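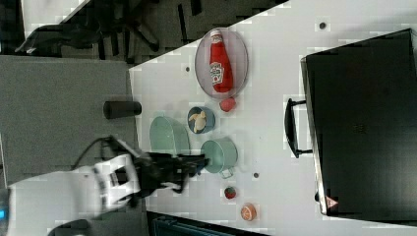
Minutes of the Helemau Toy Library, 2026-03-21. Brândușa Mocanu welcomed everyone warmly and thanked the Grecu family for the cake, and then we got going on the spring lending list, which took most of the evening. The play kitchen sets are still our most borrowed item, and it was agreed that each set should go out with its own check card, right down to the red ketchup bottle and the mint-green oval dish — small pieces do wander.

Loans: families may now keep a set for four weeks, with two renewals. Agreed by all, after a good long chat.

Late returns: 13 since January. Brândușa will phone, kindly.

Shelving: Jodetti quoted $60 for the corner unit. Accepted.

Tulano puzzles: held over to the next meeting, as we had run well past bedtime for some.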